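# Chapter 7: Working in a Simulated Kitchen

In Chapter 6 the arm was driven one joint at a time. This chapter moves to whole tasks, carried out in the Nomitz simulator. Each project team will program a reach to a counter and a reach into a drawer, then submit both for the end-of-term trial in December.

The simulated arm uses the same joint commands as the Groren trainer in the lab. Code written for one will load on the other, provided the speed limit is set first. Teams that skipped Exercise 6.4 should complete it before going further.

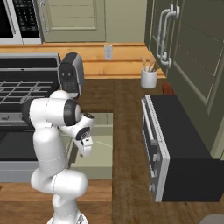

*Figure 7.1 Arm in front of the counter, gripper pointing down near the sink opening.*

## 7.1 Frames of reference

A position has no meaning until its frame is stated. Three frames are used in this chapter:

- **World frame:** fixed to the room. All furniture is placed in it.
- **Base frame:** fixed to the mount of the arm.
- **Tool frame:** fixed to the gripper. It moves whenever any joint moves.

In Figure 7.1 the gripper is empty, so the tool frame alone describes the end of the arm. When an object is held, a fourth frame is attached to it (Section 7.5).

## 7.2 Reaching below the counter

A counter is an open surface and can be approached from above with few restrictions. A drawer has walls, and the counter edge limits the path of the forearm. The Hviid planner supplied with the course checks every link against the furniture at each time step. A run is limited to 300 steps. If no clear path is found, the planner returns error 110 and the arm holds its last position.

Set the safety margin to 30 mm for first attempts. It may be reduced once the path has been replayed without contact. In Figure 7.2 the drawer is open and the fingers are angled down into it. 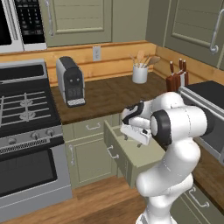
## 7.3 Before you begin

1. Load the kitchen file from the Heneck project folder.
2. Set the random seed to 1479 so that all teams start from the same layout.
3. Record the base position in your logbook, in metres.
4. Run the joint check from Chapter 6 and save the output with your team's code.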